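Roleo Rectangular Laundry Basket
Household Storage and Laundry -- Open Baskets

Product summary

The Roleo is an open-topped plastic laundry basket intended for domestic use and for furnished accommodation. It is supplied by Fluvar as a single item, ready for use, and requires no assembly. The basket is suitable for collecting clothing before washing, for carrying clean items back to the bedroom and for general tidying in living areas.

The basket is rectangular, with rounded corners. Its sides are cream-white and perforated in a woven-look pattern, which allows air to reach the contents while they are waiting to be washed. A brown rim runs round the top edge. The base carries the product label, printed with a barcode, and customers are asked to keep a note of the barcode number before removing the label, as it will be required in the event of a claim.

Use in living areas

Many households sort their laundry in the main room, where there is more floor space than in the bathroom or utility cupboard. The colours of the Roleo have been chosen with this in mind. Cream and brown sit comfortably beside pale wood-grain flooring and grey upholstery, and the basket may be left on view between washes without looking out of place.
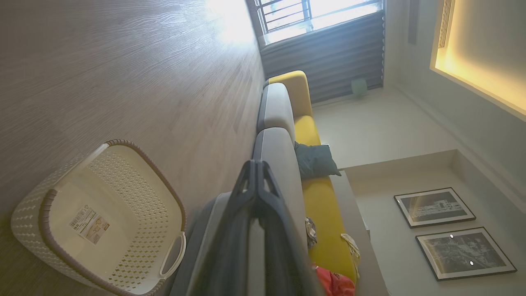 The basket should be placed on a level surface, clear of doorways and walking routes. On laminate and other smooth floors it should be lifted when being moved. Dragging a loaded basket may trap grit beneath the base and mark the floor, and Fluvar cannot accept responsibility for damage caused in this way. Customers with underfloor heating may use the basket as normal. It should not be left against a radiator, stove or other direct source of heat.

Handles and carrying

There is a handle at each of the short ends. The basket should always be carried with both hands, one at each end, and held close to the body. It is not designed to be hung from a hook or carried by one handle when full. Damp towels and bedding weigh considerably more than dry clothing -- users are advised to divide a heavy wash into two loads before taking it up or down stairs.

Sorting

The Roleo has a single open compartment. Households that wish to keep whites and colours apart may prefer to order a pair, or to add the Zurkia cotton divider, which is sold separately. Garments with a strong dye should be checked against the care label before they are placed in a mixed wash.

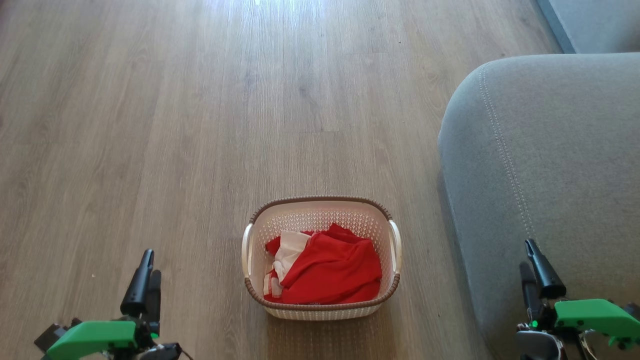

Roleo basket in use, with red and white items inside.

Care and cleaning

Wipe the basket inside and out with a soft cloth, warm water and a little washing-up liquid. Rinse and allow to dry before use. Lint can collect in the small openings along the sides and may be removed with a dry brush. Bleach, scouring powder and solvent-based cleaners should not be used, as they may dull the surface or discolour the rim. The basket is not suitable for the dishwasher.

Safety

The basket is not a toy. It must not be used as a seat, a step or a carrier for children or animals. Discard it if a handle becomes cracked.

Ordering information

Product reference: Roleo 110
Colour: cream-white with brown rim
Supplied as: single basket, or trade carton of 4
Optional divider: Zurkia 119
Assembly: none required

Trade cartons are dispatched from the Zou warehouse. Orders received by noon on Thursday are normally included in that week's collection. Single baskets may be ordered by private customers through any Fluvar stockist. Accommodation providers wishing to order more than 9 cartons should write to Weidong Xiao, Trade Accounts, stating the delivery address and any restrictions on vehicle access.

Returns are accepted on unused baskets with the label still in place. Carriage on returned trade cartons is payable by the customer unless the goods are faulty.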